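Valtik, June 25, 2018

The Plarero household goods store on Dimero Street will close its doors in July, the company said in a notice posted at the entrance. The store opened in 1995 and is the last of its kind in the town center. Seven people work there, and all of them have been offered jobs at the company's larger branch on the ring road. 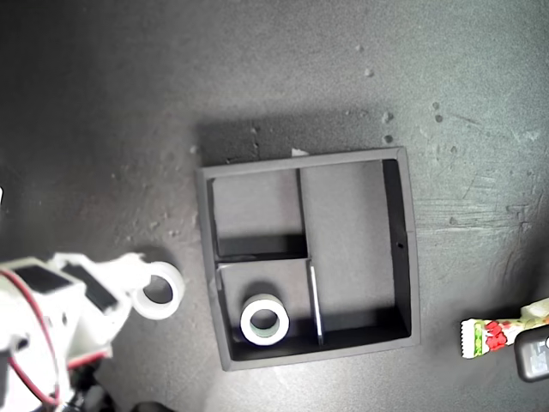
The notice gives the end of the lease as the reason. The building's owner plans to turn the ground floor into two smaller units, one of which is already promised to the Tô bakery. Work on the front windows is due to start as soon as the shelves are out.

Prices on kitchenware, stationery and paper goods have been cut ahead of the closing. Garden items and paint are not part of the sale and will be moved to the ring road branch. 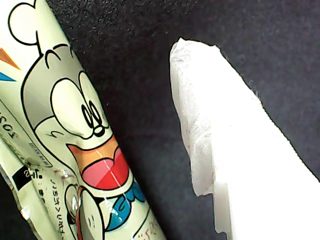
No. 2062

Gift cards bought at Dimero Street will still be good at the other branch, with no change to the date printed on them. Returns will be taken at the old counter for 14 days after the last day of business. After that, customers will need to bring the item and the receipt to the ring road.

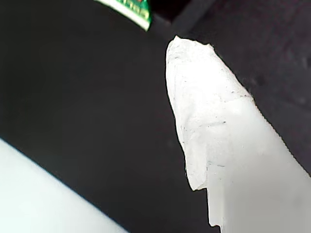
*A white item on a dark surface.*

Some shoppers have asked how they will get to the new location without a car. Bus line 7 stops near the branch but does not run in the evening. The town office said it has received several letters about the line and will look at the timetable when the summer schedule ends.

The key-cutting desk, which is run separately from the store, has not found a new space. A sign on the desk says orders already placed will be finished before the closing.
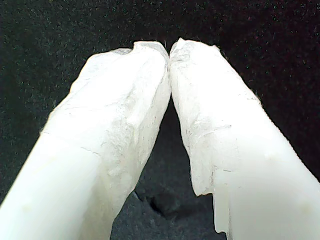

*Two white fingertips of a gripper, touching.*

The Tô bakery has not set an opening date. Its current shop by the Valtik post office will stay open during the work.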